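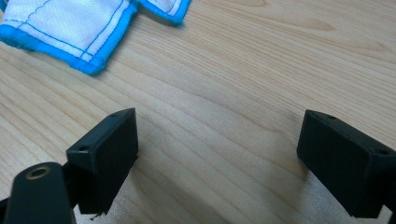
I have been folding kitchen towels wrong my whole life, or at least that's what my sister-in-law thinks, and after a long evening with the linen drawer I'm starting to come around to her side.

Print this post | E-mail this to a friend

So here's how it started. We moved into the Sarley Street house in the spring, and the drawer next to the stove is exactly 18 inches wide. My old drawer was huge! I could throw anything in there. This one jams if you so much as look at it, and by October I was yanking it open with both hands every time I wanted to dry a pan.

I dumped the whole thing out on the table (well, next to the table, on a chair, so I'd have the wood clear for folding). Then I went through the pile. A couple of stained ones went to the garage. A souvenir one from Lake Prikham went back in because I'm sentimental, even though it has never absorbed a drop of anything. And then I got to the white ones with the blue trim, which are my favorites and always have been.

I love a bound edge on a towel. It's that bright, almost swimming-pool blue, and there's a double row of stitching just inside it. When you fold it you have something to line up! With a plain hem I'm always guessing, and then the whole stack leans. I bought mine at Hunt's on the way home from the dentist, 5 in a pack, and 4 are still with me. The other one went to a potluck with a casserole wrapped in it. I miss the towel more than the dish.

My new method, if you want to call it that: lay it flat, smooth it with the side of your hand, fold in thirds the long way, then in half, then in half again. Blue edge to the front. My sister-in-law rolls hers, and I tried that too, but they came unrolled every time I shut the drawer, so no thank you.

The table deserves a word while I'm at it. It's a pale wood with these soft swirly lines in the grain, and I was so worried about it when we got it. Everything shows on dark wood, people told me, get light. Fine, but then crumbs show on light! I wipe it down about as often as I blink. For folding, though, it's perfect, nice and smooth, and white cloth looks so pretty on it.

The drawer closes now. I've opened and shut it way more than I needed to, just because I can. Next up is the tablecloth shelf, and I'm eyeing one of those Cliser dividers for it if they ever go on sale. If you've used one, leave me a comment and tell me whether they slide around.

Print this post | E-mail this to a friend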